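Cleko compares two finger sets for hand-held gripper, picks the curved one

August 10, 2024

Cleko has finished a side-by-side trial of two finger designs for its hand-held gripper and will use the curved set in its next round of laundry and bedding work. The straight set, supplied with the tool since February, is being kept as a spare part only.

The trial was run by Veronica Bratu and Radu Furtună over five working days. Operators recorded 1,653 grasps in total, split between the two finger sets and two wrist cameras. The tasks were taken from household work: picking up a T-shirt, pulling a sheet toward a corner, lifting a garment out of a basket and placing it on a bed.

Both finger sets are black plastic and mount to the same carriage with hex screws. The straight fingers close with their full length in contact. The curved fingers arch outward and meet first at the pads, which leaves an open space between them when the tool is partly closed. According to Bratu, that space had the largest effect on the results.

"With the straight fingers, a bunched shirt fills the view as soon as you close on it," she said. "With the curved ones the camera still sees cloth on the far side of the pads, and the tracking holds."

Slips on thin cotton were fewer with the curved set. On thick items — towels and folded blankets — the two sets performed the same. The straight fingers were better at one task, sliding under the edge of a flat sheet, where the angular pads of the curved set tended to push the fabric ahead of them. Furtună has asked for a version with a thinner pad tip.

The camera comparison was less clear. The wider of the two lenses, from Ahuja, kept both fingertips in view at every opening width, but bent straight lines near the border enough to require a separate calibration. The narrower lens, from Kuvley, needed no correction and lost sight of the fingertips at full opening. Cleko has chosen the wide lens and will calibrate each unit before it leaves the bench.

Controller settings were held constant throughout. The sampling rate was set at 30 readings per second for finger position, and the grip force limit was not changed between runs. Zamfira Pană, who maintains the logging software, said a small number of runs were discarded after the clock on one controller drifted. Those runs are not included in the total.

Wear was checked separately. One pair of curved fingers was opened and closed some 1,000 times on a bench fixture with a strip of bed sheet between the pads. The plastic did not crack. The mount screws loosened slightly, and a thread-locking compound has been added to the assembly instructions.

Hafþór Nørgaard of Trirkness, which molds the fingers, said the revised pad tip can be made in the existing tool with a replaceable insert. Samples are expected at Cleko next month — a date for the follow-up trial has not been set. 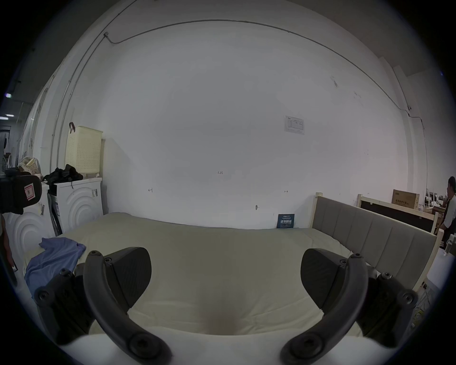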